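February, by Sem Hermans
1 min read

> Do the fingers close on soft things, or only on blocks?

Dear list,

Soft things are my test now. I put a cherry tomato on the sheet and bring the open fingers to both sides of it. The blue pads must face each other before I squeeze.

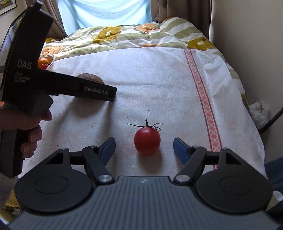
Next steps

I want to record 21 grasps with the tomato, then the same with the kiwi - slowly. Has someone tried softer pads?

Greetings,
Sem

Contact the list owner | Back to top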